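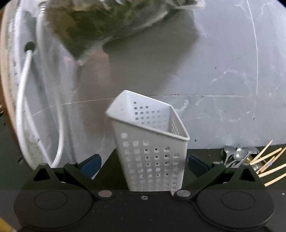 Mon 13 June
Workshop notebook – kitchen fittings bench
Subject: white plastic utensil caddies, condition and label removal

Work resumed on the utensil caddies held over from April. The purpose of the present series is to settle a cleaning and storage procedure that the kitchen and the workshop can both follow, and to decide whether the older caddies should be kept in service or replaced with the Skidetti pattern now offered through Gretwood. Job number 711 continues to apply. Colleagues are asked to enter all hours under that number and to leave the April number closed.

The caddies are of the perforated type, with rows of small square holes through the sides. The holes are useful for drainage and are also the main difficulty in cleaning. A cloth passes over them without entering, and the brush supplied with the Lostar kit is too coarse for the inside corners. A soft bottle brush, worked from the inside outward, gave a better result in the April trial and is adopted for the time being. The inside back wall should be done first, while the brush is clean.

Washing procedure as it now stands:

1. Empty the caddy completely. Utensils are to be washed separately and are not to be stood back in the caddy until it has dried.
2. Rinse from the open end under warm running water.
3. Fill the basin with 2 litres of warm water and add dish soap. No bleach.
4. Brush the inside, then the outside, then the base.
5. Rinse again and drain upside down on the rack overnight.

Step 5 was previously written as "drain on the counter". The wording has been changed. On a polished dark surface the rim leaves a ring of hard water marks, and the marks take longer to remove than the caddy takes to wash.

Labels. The paper labels remain the least satisfactory part of the job. 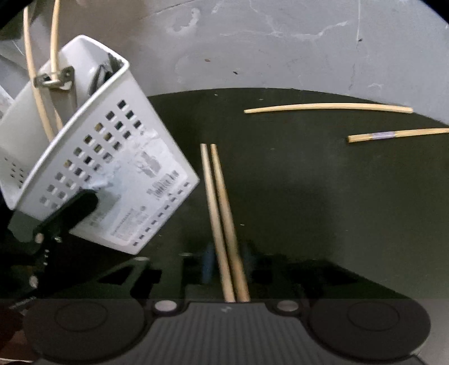
Where the paper has begun to peel, the top layer comes away and the backing stays on the plastic with the adhesive. Scraping is not recommended. It scuffs the face, and the scuffed areas then hold dirt and take on a grey colour that does not wash out. The print on a worn label should not be relied upon for identification. If the text cannot be read, the caddy is to be entered in the register as "unmarked" – no guess at the supplier should be made from the shape alone.

The method proposed for the remaining labels is as follows. Lay a folded cloth soaked in warm soapy water over the paper and leave it until the backing turns soft. Roll the residue off with the thumb, working toward the nearest edge so that loose paper is not pushed into the holes. Cooking oil may be used on any adhesive left behind, followed by a full wash. The Vörös citrus remover is not to be used until the supplier has confirmed in writing that it is suitable for plastics in contact with cutlery. A request was sent in April and no reply is on file.

Loading. A limit of 500 grams per caddy is retained from the earlier notes. It was set for hanging use and is lower than a caddy standing on a counter would need, but one figure is easier to remember than two. Long-handled utensils should go in handle down and toward the back wall. A heavy ladle or turner resting against the front rim will tip a narrow-based caddy when the rest of it is empty.

Any metal hook or clip used near a caddy should be wiped dry after washing. Tarnish transfers to white plastic and is difficult to lift from the square holes. Stained clips should be set aside for polishing or discarded.

Replacement. Gretwood has quoted for 80 caddies of the Skidetti pattern, which has slots in place of holes and no paper label. The quotation is considered larger than our requirement and a smaller lot has been requested. Until a price is received, the existing caddies stay in service provided that the rim is sound and the base is not cracked. Discolouration by itself is not a reason for disposal.

Outstanding:

Bottle brushes – order the soft grade only.
Register – add a column for label condition.
Vörös – send the suitability request again.
Soaking time – still to be recorded. The April sheet gives it only as "until soft", and a proper timing on a full label is needed before the procedure is issued to the kitchen.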